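Hourani Opens Tableware and Play Food Lending Shelf in July

Last updated: July, 9:30 a.m.

Hourani, the household goods library, will open a lending shelf for party tableware and play food in July. Members will be able to borrow serving stands, trays and sets of toy food for up to two weeks at no extra charge.

The shelf starts with 95 sets. Most came from Clasum, a party hire business that closed its downtown store last winter and passed its smaller stock to the library. The rest were bought with a grant of $4000 from the Jisoso neighborhood fund.

"People asked us for cake stands more than anything except ladders," said Ghada Tannous, who manages lending at Hourani. "A tiered stand is a big thing to store for two birthdays a year. Parents also wanted the toy food, so we put the two together."
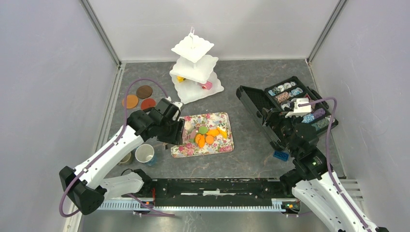 Each set is listed in the catalog with its pieces, so borrowers can check that everything is there before they bring it back. Stands and trays should be wiped down at home and returned dry. Toy food goes back in the bag it came in. Lost pieces are charged at cost, and the library keeps spares for the sets that are borrowed most.

Carla Obeidat, who sorted the Clasum stock, said the work took 34 evenings. "Some of the stands had been stored in parts, and the tiers were mixed up between boxes," she said. "We matched them by shape first and then by handle. A few never found their tiers — those we kept for display."

Reservations can be made at the front desk or through the Mikumix booking page, which members already use for tools and garden equipment. A household may hold two sets at one time. Schools and day care centers may hold four and should ask for Bilal Darwish when they book.

Hourani has nearly 3000 member households. Membership is open to anyone living in the county, and new members can borrow from the shelf as soon as they have signed up.

Contact: Touran Ghasemi, press desk, Hourani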